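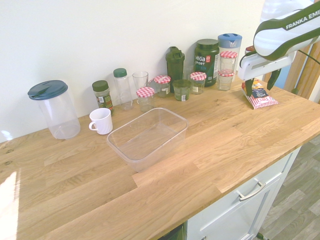
The Flundham Quarterly, Issue 13, page 2

In Praise of the Shared Shelf

My grandmother kept a biscuit tin that belonged to everyone. It lived on the kitchen side next to the bread, and whoever came through the back door, whether it was the man about the gutters or my cousin home from school with a scraped knee, was expected to help themselves before they said what they had come for. I have been thinking about that tin a good deal since October, when the Pillai building, where I rent a desk, did away with its common snack shelf and put everybody's food into labelled boxes.

I do understand why. There had been words over a packet of something salty that Arnel Policarpio had been saving for a long afternoon, and there was a rather stiff notice about it, and then another notice about the first one. Labels are tidy, and they stop quarrels. But I miss the shelf, and I think we gave it up too easily.

When food is out on the counter for anyone, people stop beside it. I got to know Akinyi Mwakyusa over a bowl of groundnuts (neither of us had had any lunch), and she has since lent me two novels and the name of a very good dentist. I can't imagine either would have come my way if she had been eating out of a box with AKINYI written on the lid, because I'd have nodded and gone on to the kettle like a well-behaved person.

Kanini Makori, with whom I have argued this up and down the stairs, tells me that sharing is all very well for those who remember to buy. Some of us fill the shelf and some of us empty it, she says, and she is looking straight at me when she says it. It's a fair point! I have been an emptier in my time, mostly in my twenties, when I lived in a house on Ondia Road and got through other people's crisps at a shocking rate. I can only say that I was fed, that I was grateful, and that I have been buying crisps for younger people ever since. The account does get settled, though it may take twenty years and the money may go to somebody else.

What I would like is something in between. Keep your own box for the things you would truly mind losing, your good cheese and your birthday chocolate, and let there be one stretch of worktop where anything set down is anyone's. Put it near the kettle, where people have to wait. I have already left a tin of shortbread there, without a label, and when I went up at four o'clock Kanini was standing next to it with Arnel, talking about his mother's garden.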